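What the cloth runs told us about labelling less

Posted in February, filed under: work, manipulation

I said last time that I would write up the cloth result once the second set of runs was in. They are in, so this is the write-up. It is a small result and I don't want to oversell it.

The question was how much hand labelling we need before a policy will pick up a piece of fabric by its edge. Rigid things are easy enough. A block has a top and four sides and they stay where they are. Cloth has an edge too, but it moves when you touch it, and a fold can look very much like an edge from close up. Most of our failed grasps over the winter were of that kind: the gripper closed on a fold in the middle of the cloth, lifted it, and the rest came up in a tent shape.

We had 535 recorded demonstrations in the Astow set, all done by hand guiding the arm. The old approach was to go through every one and mark the moment of contact and whether the thing being held was an edge or a fold. That took me most of a month the first time, and I made mistakes, particularly in the afternoons. When I went back over a batch I had already done, I disagreed with myself more often than I liked.

The new approach, which we call Unow for no very good reason, labels only a small part by hand. The rest get their labels from what happens afterwards. If the cloth is lifted and hangs from one line, the grasp was on an edge. If it hangs doubled, it was on a fold. You can tell these apart quite well from the later part of the recording, even when the moment of contact itself is hard to read. So we let the end of each recording label its beginning, and train on that.

The idea is not new. People have been using outcomes to label earlier frames for years. What I wanted to know was whether it holds up when the view is poor, which for a camera at the wrist it nearly always is. The fingers fill a lot of the view, the cloth fills much of what is left, and everything goes soft when the arm moves.

The short answer is that it does hold up, with some conditions. Trained on the outcome labels plus a small hand-labelled part, the policy did as well on the towel task as the one trained on my full month of marking. On the thin cotton sheet it did slightly better, and I put that down to my labels being bad there. On anything stiff, such as the canvas, it did worse. Stiff cloth doesn't hang in a way that tells you much, so the end of the recording has little to say about the start.

Two things caught us out. The first was lighting. With a lamp to one side, the shadow in a deep fold was dark enough that the model treated it as the boundary of the cloth. Moving to flat, even light fixed most of that, but it also means I can't claim the method works under a lamp. I would like to come back to this properly.

The second was the length of the recordings. We had been trimming them to save space, and 9 of the Astow recordings stopped before the lift was finished. Those gave confident and wrong labels. I only found them after a long evening of looking at the worst cases one by one — a dull job, but I would recommend it to anyone before they touch the training settings. Once they were taken out the numbers settled down.

On cost, training is 2000 steps on one machine, and I can start it at lunch and look at it before going home. The labelling for the small part took me 2 days. That is the saving, and for a group our size it matters more to me than a point or two on the success rate.

The Astmont set is next. It has darker fabrics and paler backgrounds, so the real edge should stand out more, while the folds within the cloth will be harder to see.

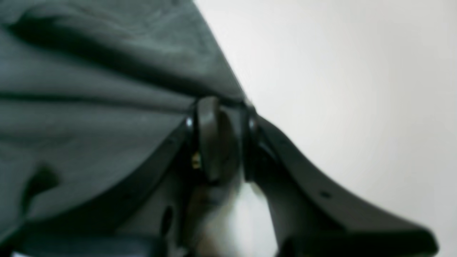
I also want to try the Tănase split, where the held-out recordings all come from cloths the model has never been trained on. At present our test set shares its cloths with the training set, only in different positions, and that flatters the result. I expect the towel figure to drop. If it drops by a lot I'll say so in the next post, along with the canvas runs if I can get them to finish.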